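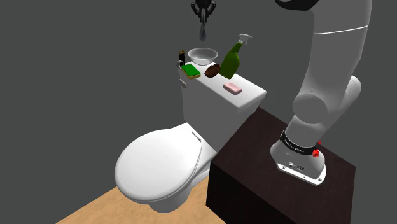 Public toilets at Nistwood to reopen after refit

10/8/23

The public toilets beside the Nistwood car park will reopen next week, after the parish council agreed to pay for a full refit of the block.

The toilets have been shut since April, when a burst pipe flooded the floor and brought down part of the ceiling. Visitors have had to use the facilities at the village hall, which are only open when the hall is booked.

Local building firm Chamoun was given the job in May. It has replaced the pipework, laid a new floor and put in a wider door to the accessible cubicle. The old cisterns, which leaked, have been taken out. The council said the new ones should use less water, and it expects the yearly bill for the block to fall.

Users will be charged 20p, payable in coins or by card. The block was free before it closed. The council received 178 replies when it asked residents about the charge over the summer, and 135 of them were in favour. Several people who were against it said it would put off walkers who stop in the village on their way to Mitano Woods.

The accessible cubicle will stay free and can be opened with a key, which is available from the post office on request.

A grant of £1,000 from the Rurnari Trust will go towards baby changing tables, to be fitted in both sides of the block. They have been ordered but will not be in place on the first day.

Opening hours will be 8am to 6pm until the end of October, and 9am to 4pm over the winter. Cleaning will be done twice a day, with an extra visit on bank holidays. Faults can be reported to the parish office by phone or through the form on the council website.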